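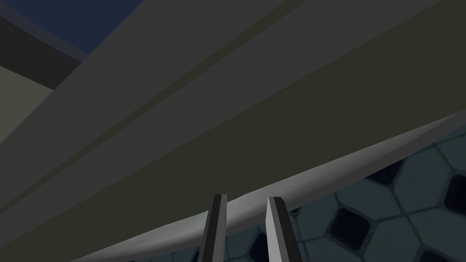
Why does a small restaurant get so loud when only half the tables are taken?

The hard surfaces send most of the sound back into the room, and the guests then raise their voices to be heard over it.

The second effect is the one owners underestimate, according to the acoustics consultant we spoke to at Danent, a small practice in Jimville that works on dining rooms, waiting rooms and the occasional church basement. The consultant has spent most of a career measuring rooms that looked fine on paper. We met in the Danent office at 2 in the afternoon, between a site visit and a call with a contractor, and talked about what can be done in a room that is already open and already too loud.

Where the noise comes from

"People ask me what the loudest thing in the room is, and they expect me to say the espresso machine or the kitchen door," the consultant said. "In most dining rooms it is the customers. The machine runs for half a minute. The customers run all evening."

Talkers in a noisy room speak louder without deciding to. Each table raises its level to stay intelligible to itself, which raises the background for every other table. The process stops when people reach a level they find tiring, or when some of them leave. Absorption works on this loop twice. It lowers the sound that builds up in the room, and the lower background then removes some of the reason to speak up.

"On the simple theory, if you double the absorption, the reverberant level comes down by three decibels. That does not sound like a lot to a client. But the guests back off as well, so what we measure on a full evening is usually better than the calculation."

Measuring before buying

The consultant's first request is for a plan with ceiling height and a list of finishes. The second is for a measurement in the empty room. A clap test will reveal a flutter echo between parallel walls, but it gives no usable figure for reverberation time. Danent uses a loudspeaker with a swept tone, and takes several positions away from the walls.

Phone apps came up. "A phone is acceptable for comparing one evening with another in the same room, if it is the same phone lying in the same spot. I would not use it to argue with a landlord."

The recent job at Karras, a restaurant on the Sturkside end of Jimville, was given as typical. The dining room is 835 square feet, with a concrete floor, plaster on three walls and full-height glass on the street side. The owners had already bought thin foam tiles and glued them behind the bar. The tiles did something at high frequencies and very little in the range where most of the energy in speech sits.

"Thickness is what they were missing. Half an inch of foam takes the top off the sound and leaves the rest. The room ends up dull and still loud, and people describe it as stuffy."

At Karras the foam was replaced with fabric-faced mineral wool panels, 2 inches thick, mounted on battens with an air gap behind. The gap costs nothing except depth and extends the useful range downward. The owners asked for the panels to be painted to match the wall. The consultant refused. Ordinary wall paint seals a fabric face, and a sealed face reflects.

Placement

The question of where to put material gets more attention than it deserves, in the consultant's view, up to a point. Total absorbing area comes first. After that, the material should be spread over more than one pair of surfaces. A room with a fully treated ceiling and bare parallel walls can keep a horizontal echo at seated ear height, and that is where the guests are.

"If I am only given the ceiling, I take the ceiling. It is the largest area that no one leans on or hangs a coat on. If I am given the ceiling and one wall, I take the wall opposite the glass."

Curtains are useful only if they are heavy and hung with generous folds. Rugs help with footfall and chair noise, and contribute less than expected to the reverberation time. Plants were dismissed in one sentence: "I like plants."

Upholstered seating was treated more kindly. A padded banquette along one wall adds absorption close to the talkers, with a caution that the benefit shrinks as the seats fill. A person in a winter coat absorbs a fair amount too, so a room measured in July may behave a little differently in January.
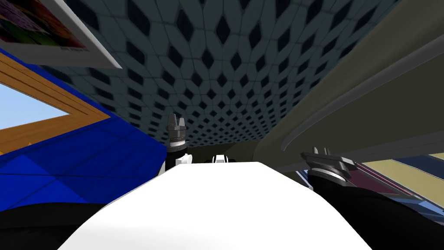 What the budget covers

Materials are often the smaller share of the bill. Labor, lifts and work outside opening hours make up much of the rest. At Karras the installers could start only after closing and had to be out before the morning deliveries, so the job ran over 2 nights. The consultant advises owners to ask for that condition to be priced separately.

Fire ratings need to be settled before anything is ordered. The panel core, the fabric and the adhesive each have their own paperwork, and an inspector may ask how they perform as an assembly. Packing foam and mattress toppers should not be on a wall or ceiling at all.

"I have walked into rooms and asked for it to come down that day. That is a fire question, and it comes before anything I have to say about sound."

Sprinklers, smoke detectors and supply vents also limit where hanging baffles can go. The consultant marks them on the plan at the first visit and sends the layout to the fire contractor ahead of the purchase order.

Things that cost very little

Several measures came up that need no panels. Felt pads under chair legs remove a sharp, irregular noise that people notice more than its level would suggest. A closer on the kitchen door helps if it is adjusted so that the door does not slam. Music was the most contested item. Owners turn it up as the room fills, and the guests talk over it.

"Set it for a quiet room and leave it there. If you can no longer hear it at the busiest time, that is acceptable. At Karras they put a strip of tape next to the volume knob."

We asked whether a room can be over-treated. It can, the consultant said, though the usual complaint is about privacy. When the background drops far enough, each table begins to follow the conversation at the next one. Some steady sound is useful for masking, and ventilation often supplies it. Danent leaves the fan noise alone in most dining rooms unless it has a tone in it — a hum or a whistle — and in that case looks first at the grilles and the belt.

Follow-up measurements at Karras are planned for March, with the room full and coats on the chairs.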